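Workshop notebook, Jondthorpe
October — lime mortar trials, second batch
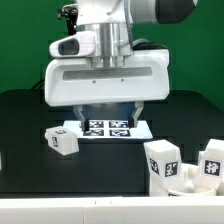
Book 2, p. 269

Carried on with the test prisms for the Hokosley boundary wall. Mix as before, one part putty to three of sharp sand, but with the Kontogiannis sand in place of the pit sand we had in spring. It is coarser and wants less water. Knocked up at 9.40, left to stand under a damp sack, knocked up again after lunch.

Filled 10 moulds. Two of them slumped at the corners when I struck them off, so mark those as spares and don't break them with the others. Labels run on from the first batch, last one is 1114.

Curing shelf was too dry again. Hung wet hessian along the front and shut the vent — please leave it shut. Mist morning and evening, lightly. The spring prisms crazed on top and I think that was draught more than the mix.

Colour is a bit yellow next to the old joints. Might try a third of the grey sand in the next lot.

To do: order more putty from Tratico, two tubs. Clean the sieve properly, there is set lime in the mesh. Scratch test at one week, then again at four.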